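**Cold drink dispensers on a breakfast buffet: drips, trays and glasses**

**millbank_b_and_b** wrote (2024-03-30):

We do breakfast for guests in a converted dairy and I've been asked to put out cold coffee and juice from the tall cylinder type of dispenser, the kind with a tap low down and a stand. Until now we've used jugs. I've got a budget for a pair and I'm looking at the Nallska, the Leckie and a cheaper one from Furatel.

What I want to know from anyone who uses them daily:

- does the tap drip after every glass, or only when it's worn
- do you need the drip tray or will a folded cloth do
- what height of glass goes under without tipping it

The sideboard is oiled oak and I don't want rings on it.

---

**tansy_w** wrote:

Get the tray. A cloth is soaked by half past eight and then it smells.

We had a Leckie for four summers in a tea garden. The tap dripped from new. Two or three drops after the lever went back, every time. The seal was fine, it's just what's left in the spout. You can't stop it, you can only catch it.

---

**Pennard** wrote:

I'd disagree about the cloth. A cloth in a shallow dish is quieter, costs nothing and goes in the wash. A steel tray shows every splash and someone has to keep wiping it, and on a small sideboard it takes up the room you wanted for the glasses.

On glass height, measure from the shelf to the bottom of the spout and take off two fingers. Ours will take a short tumbler and nothing else.

---

**tansy_w** wrote:

A shallow dish is a tray.

---

**Pennard** wrote:

A shallow dish I already own is a tray I haven't paid for.

---

**bnazarenko** wrote:

I look after breakfast service at a conference house, 11 bedrooms and day visitors on top. Bohdan Nazarenko if you've dealt with us over the second-hand chairs.

Points from our side:

1. Buy the dispenser with the stand you mean to use. We bought the Furatel without one and stood it on a wooden box. The box swelled.
2. Check that the grate lifts out of the tray. If it's fixed you'll never get the sugar out from underneath.
3. Cold coffee is worse than juice for staining the tap. Take the lever apart weekly. Orange juice with bits is worse for blocking it. Strain it.
4. Don't fill to the top. The last few inches make it heavy to move and the first glass comes out fast enough to splash.

We went to the Nallska in November and have kept it. The lid is poor and slides about if you knock it. Everything else has been all right.

---

**millbank_b_and_b** wrote:

Thanks. Bohdan, did you have any trouble with guests leaving the lever half open? That's my main worry. We aren't in the room the whole time.

---

**bnazarenko** wrote:

Once. A child. The tray held what came out before somebody noticed, but it was a low fill. A full one would have gone over the rim and on to the floor.

If the room isn't staffed I'd put out half the amount and top up. It also stays colder that way.

---

**oldcopperkettle** wrote:

Can I ask why not stick with jugs? I ran a place for years with jugs and a saucer over the top of each. People know how to use a jug. Every dispenser I've seen has had a queue at it, with somebody bending down to see where the drink comes out.

---

**tansy_w** wrote:

Jugs get put back in the wrong place and the milk one gets poured into the juice one. I don't miss them. Though I agree about the bending. Put the thing near the front edge of the table and leave elbow room to one side.

---

**Pennard** wrote:

Not too near the front. Ours was at the edge and people caught the glass with a sleeve on the way out. A forearm's length back is better.

---

**verena_m** wrote:

Verena Mösli here, I do the tables for a caterer, mostly receptions. We set them out in pairs, one beside the other, so the queue splits. If you only have room for one tray then have one drink and leave the rest in jugs. Both of you are right about the edge, it depends on how deep the table is.

For glasses we went over to the clear ribbed ones. Fine upright ridges, straight sides. They're easier to hold when they've come out of the fridge, and smears don't show the way they do on plain glass. They stand flat on the grate as well. The footed ones we had before would catch in the slots and lean.

The trays we use are stainless with rounded corners and a raised rim, and the slotted grate sits in the tray. Put the glass down on the grate first, right under the spout, and then work the tap. Most spills I see come from people holding the glass up in the air and looking at the level in the cylinder.

Glass on the grate, on a white table:
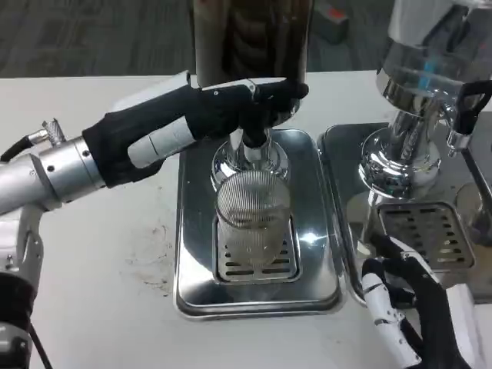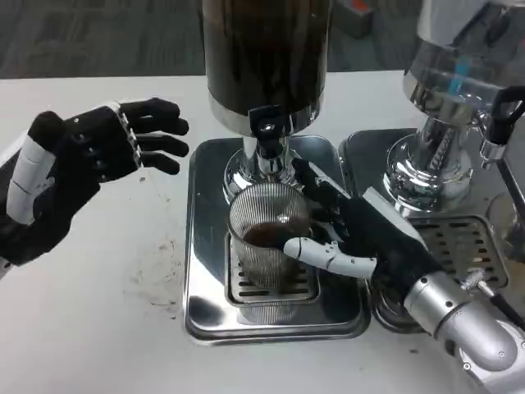 For cleaning at the end of a job, I empty the cylinder first, then run a litre of warm water through with the tap open, then take the grate out and wash it flat. Don't leave it standing in the sink on its edge or the slots keep the water. Dry the chrome with a tea towel straight away. Hard water leaves marks on it that need vinegar, and vinegar needs rinsing off properly or the next lot of coffee tastes of it.

I haven't used the Leckie. We had a Dirnik on hire once and sent it back, the tap was stiff and guests pulled the whole thing towards them.

---

**millbank_b_and_b** wrote:

That's useful, especially about the footed glasses. Ours are all footed. I'd planned to use them.

How many glasses do you get through before something breaks?

---

**verena_m** wrote:

I keep a tally for the invoices. Last season was 3,000 glasses put out and washed, and I wrote off very few, nearly all chipped in the crates. Buy crates with dividers.

---

**oldcopperkettle** wrote:

All this for cold coffee.

---

**bnazarenko** wrote:

You say that, but it's the first thing to run out at ours. Juice is always left.

One more for the sideboard: put a thin cork mat under the tray whatever you buy. The tray sweats underneath when the drink is very cold, and the ring you get on oiled oak is from that, more than from drips.

---

**Pennard** wrote:

Agreed on the cork. Cut it a bit smaller than the tray so it can't be seen and doesn't wick.

I still say try one with a dish for a week before you spend money on trays.

---

**millbank_b_and_b** wrote:

I've ordered 2 of the Nallska with stands and trays, and I'm pricing straight-sided glasses now. Cork is coming from the hardware shop in town. If the lids slide as Bohdan says I'll see if a silicone ring from a preserving jar fits round the inside.

Does anyone know if the tap thread is the same size as the Furatel one? Their spares are cheaper.

---

**bnazarenko** wrote:

It isn't. I tried. The Furatel tap goes in two turns and then leaks. Order the proper one and keep it in a drawer.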